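The Keys of Wikcombe 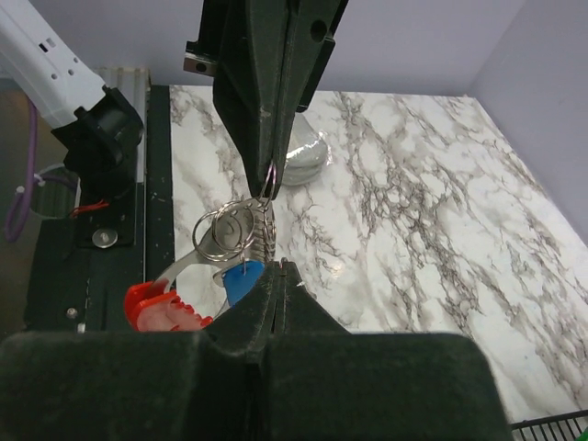
At ten minutes past four in the morning the arm stopped, and it did not let go of the keys.

Halima Mussa was alone at the desk. She heard the motor make its small sound, the one like a person breathing in before speaking, and then there was no other sound. She put down her tea and went to look. The two fingers were closed on the bundle. The blue tag was hanging and the red cover was turned to the side. On the screen there was a line of yellow text: GRIP FAULT 36. HOLDING.

She knew most of the faults. Fault 12 was a cable. Fault 36 she had seen only in the manual, on a page which Dennis Rotich had marked with a pencil. It meant that the arm had lost the feeling in its fingers and did not know anymore how hard it was holding. In such a case it was told to stay as it was.

The keys belonged to the pump house at Tundell. In Wikcombe every building of the water company had its keys in the night room, and the arm gave them out and took them back. It was done like this after the winter when two men took the same keys and each believed that the other had them. Now a driver was coming for the Tundell keys, and he would be at the door at half past four.

She telephoned Dennis. He answered on the second ring, but his voice was still in bed.

"Did you touch it?" he asked.

"No."

"Good. Don't put your hand in there. Is the red button pressed?"

"Not yet. If I press it, will it open?"

He was silent for a while. She could hear a kettle being filled, or maybe it was rain.

"On the old ones it opened," he said. "On this one I am not sure. Mutua changed something in July."

"Then what do I do with the driver?"

"Let the driver wait. Press the button and stand back. I am coming."

She pressed the button. The light over the table became red and the arm did nothing. One of the fingers had its point inside a ring, a small one, and she thought that even if the fingers opened, the keys would maybe not fall. They would hang there from the point like a coat from a nail.

The driver was Ehab Erraji. He came early, with his collar wet, and he looked through the glass for a long time.

"I can reach it," he said.

"You cannot."

"It is not moving."

"It is holding," said Halima. "It is not the same thing."

He laughed, but he kept his hands in his pockets. Then he told her why he was in a hurry. The alarm at Tundell had called three times since midnight. The water in the lower channel was rising slowly, and somebody had to open the house and start the second pump by hand. There was another set of keys, but it was with Subira Wanyama, and Subira was in Mabula for her sister's wedding.

"How slowly?" asked Halima.

"Slowly until six. After that I don't know."

Dennis arrived at five minutes to five with his shoes not tied. He did not say good morning. He turned the big switch on the wall, locked it with his own padlock and put the padlock key in his shirt. After that he waited, looking at his watch, until two full minutes were gone. Ehab walked from the door to the window and back again – he did this perhaps ten times.

Then Dennis put his hand on the arm and, with the other hand, turned the release with a hex key, a quarter turn and one more. The fingers jumped apart. It was so quick that Halima did not see it, she only heard it, a hard click like a mousetrap. The keys swung on the point of the finger and stayed there.

None of them spoke. Ehab took his hands out of his pockets and looked at them.

"There was still force in it," said Dennis. "In the spring. Mutua put a stronger one, and he didn't write it down."

He lifted the ring off the point with the hex key and let the bundle slide into Halima's palm. She gave it to Ehab, and he signed the paper book, number 1025, because the screen would not take his name. They listened to the truck until it passed the bridge.

Dennis sat on the floor and tied his shoes. Then he asked for the manual, and on the page of fault 36, under his old pencil mark, he wrote about the spring in slow, large letters.

"Will you tell Mutua?" she asked.

"At eight. Let him sleep."

At twenty to six the telephone rang. It was Ehab, and behind him she could hear the second pump running.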